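The Folding Table: notes from the back room at Lorow Kids' Swap

Well, September got away from me. I had big plans to write this item before the school rush and instead I spent most of the month up to my elbows in baby clothes, so you're getting it now, with a cup of coffee next to me that I have already reheated twice.

For those of you who are new to the newsletter (hello, and thank you for signing up at the counter!), Lorow Kids' Swap is the little shop on the corner across from the Senel Bakery, and I run the back room. You bring in what your kids have outgrown, you get credit, and you take home the next size up. In between those two things there's a lot of folding. So much folding. I've wanted to write about it for ages because people ask me at the register how we get the tiny stuff to stay put in the bins, and I always end up giving half an answer while hunting for a bag.

First, the numbers, for the folks who like them. We took in 38 bags last month, which is a lot for us. I sorted every one of them on the same table, and it took me 17 evenings, usually starting at six when the front door gets locked. My knees would like it noted that I stood for most of that.

Why I stopped folding on my lap

I used to sit in the old armchair with a heap on one side and a bin on the other and fold on my thighs. It's cozy and you can watch a show, but everything comes out lopsided, and you miss stains because you're never really looking at the cloth. Jam hides beautifully in your lap. So does that mystery orange that comes from sweet potato and never, ever leaves.

What changed my mind was the table. We got it in the spring when the Irora Street library was clearing out its craft room, and I fell for it right away because it's white and plain. Pale clothes are hard to check on a wood table, and dark ones shed lint you can't see until it's on the next thing. On white I catch nearly all of it. I wipe it down before I start and again halfway through, and I keep the bins on the floor so I'm not tempted to pile things up on the surface.

Anyway, the method. It's for thin, soft little pieces, the cottony and light knit kind that won't hold a crease to save their lives. Jeans and coats are a whole other newsletter.

Smooth it out first

Lay the piece face down and run your hands from the middle out toward the sides. Don't iron. I mean it, please don't iron for the swap, you have children and you have better things to do. A few wrinkles are fine with me and they're fine with whoever takes it home. What you're after is getting the twisted seams to lie where they belong, especially at the bottom, where the hem loves to roll up on itself after a wash.

Bring the sides in

Fold each side toward the middle so you have a long strip. Sleeves go back on themselves. If it's a sleeveless thing, lucky you, skip ahead. I go by eye here, and on the teeny sizes I don't fuss about the edges matching because there's barely any edge to match.

Fold up from the bottom, with the print out

Now the part I care about the most. Whatever is cute about the piece should end up on the outside. Parents flip through a bin fast, often with one arm full of baby, and they shop by print. They'll stop for a strawberry. They won't stop for the blank inside of a back panel, even if it's the very same garment! I've tested this over and over with the fruit prints, which are my weakness anyway, and the ones folded with the fruit showing go home first.

I had one of those on the table the other evening, cream with little fruits on it, and I got a bit silly over it. Orange strawberry with a green cap and the tiniest white seeds, something round and blue with dots that I've decided is a berry, and a pale pink border to finish it off. My folding on that one won't win prizes (it came out more of a triangle than a rectangle), but the strawberry is right where you'd see it.

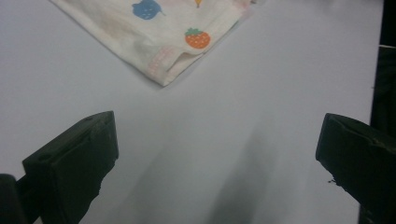

Leave it alone for a minute

I know, it sounds like bread dough. But if you stack the thin ones the second they're folded, they slide apart. I set each one down on its own and move on to the next, and by the time I come back around it has relaxed into shape and I can pick it up in one hand. This is also my last chance to look for spots, and you'd be surprised how often I find one on the second look.

Stand them up in the bin

File them like cards, folded edge up, and don't pack them tight. I put 18 in one of our regular bins and then I quit, even if a nineteenth would squeeze in. When a bin is crammed, the first person to pull something out brings three friends along with it, and then I'm back there refolding at closing time. Ask me how my August went.

Sizes go front to back, smallest in front. We tried sorting by color for a while last winter, which looked gorgeous for one morning and then drove every parent in the place up the wall, me included.

A word about faded prints

Somebody dropped a note in the suggestion jar asking if we take pieces where the print has washed out a bit. Yes! Bring them. Soft and a little faded is what most babies spend their lives in, and I'd take a well-loved knit over a stiff new one any day. What I can't take is holes, stretched-out necks, missing snaps, or stains you can see from arm's length. If you're on the fence, hold it out in front of you in daylight and pretend you're picking it for a friend's kid. You'll know.

Anything that doesn't make it to the floor goes in the rag box, and the rag box goes to the Imai bike workshop down the block, where they use the soft ones for polishing. They told me they're stocked up through the end of the year, so for now I'm keeping a second box under the stairs. Help yourself if you need cleaning cloths at home – just ask and I'll drag it out.

What we need right now

We have more newborn things than we know what to do with, so if you've got a closet full, would you hang on to it until after the holidays? What's flying out is pajamas in the toddler sizes, leggings, and anything warm with a zipper. Rain boots too, always rain boots. We've got 12 families on the list for boots and I hate telling people to check back.

Please wash everything before you bring it in, and go easy on the scented stuff if you can. A couple of our babies have touchy skin and the back room is small, so by the fourth bag of lavender I get a headache. Empty the pockets as well! I'm up to a respectable collection of acorns, one very nice marble, and a house key on a green ribbon that I've hung by the register in case it's yours.

Folding night

A few of you have asked if you could come fold with me, and I kept saying I'd set something up, so I finally did. The table has room for four of us if we're friendly, and I can put the armchair back into service for anyone who'd rather match socks. Come by at six, use the side door, and bring your own drink with a lid on it. Kids are welcome, though I'd warn you they tend to unfold.

There's a sign-up sheet taped next to the register. You don't need to be good at it. I've been doing this for years and you've now read about my triangle.

Credit reminder before I go: anything you earned over the summer is good through the end of the year, and it works on books and puzzles too, which people forget. The puzzle shelf got a big refill this week. I can't promise that all the pieces are in there, but I did shake every box and they all sounded pretty full to me.

See you in the back room, and watch the step by the side door, it's still wobbly.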